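Havo Cell 2, Fault Review
Minutes, June

Present: Marisol Iwasaki (chair), Huguette Ouellet, Vaughan Faulkner, Hugo Roussel (minutes)
Apologies: Macarena Sotomayor

1. Minutes of the previous meeting
Accepted with one correction to the cable part number.

2. Grip loss during pouring
V. Faulkner reported 4 dropped tubes in 500 pour cycles. All drops came during the return from full tilt. Finger force at the time of release read 62 percent of the set value. The controller logged no alarm and the arm carried on to the next pick with nothing in the fingers.

H. Ouellet asked whether the tubes or the fingers were at fault. Tubes from both suppliers, Miltel and Imel, were affected. Finger pads to be checked for wear before any change to the program.
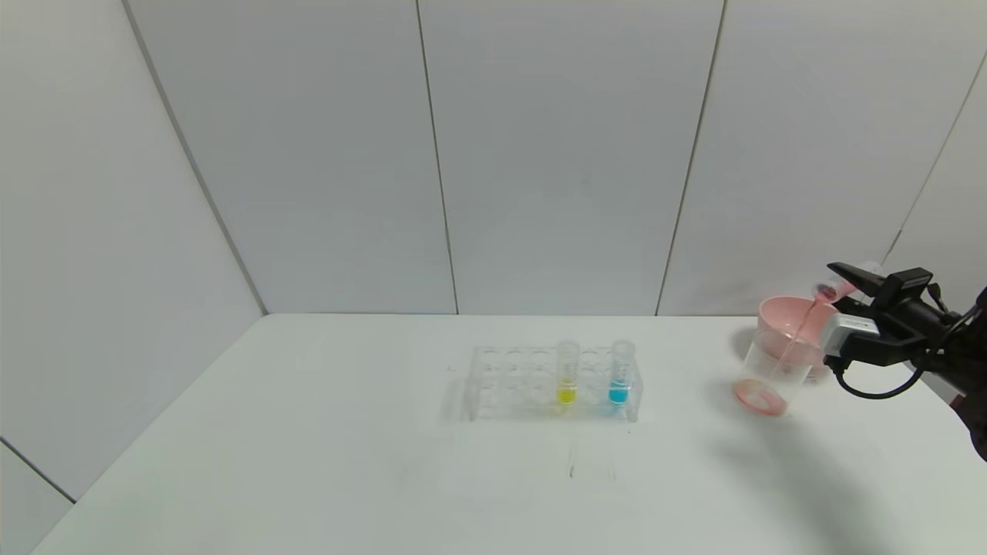 The pour test uses dyed water, so the spills carried no chemical hazard. M. Iwasaki noted that the same program is due to run with solvent at the Marín site and asked that the transfer be held. Agreed.

3. Stop on low grip force
H. Roussel proposed a protective stop when force falls below 90 percent of the set value. V. Faulkner expects false stops at that level during fast moves. Agreed to try it at reduced speed first.

4. Actions
VF: inspect and replace finger pads, repeat the full test.
HR: add the force stop and log each trip.
HO: inform Marín of the hold.
MI: send the fault log to M. Sotomayor for comment.

Meeting closed 3:40 p.m.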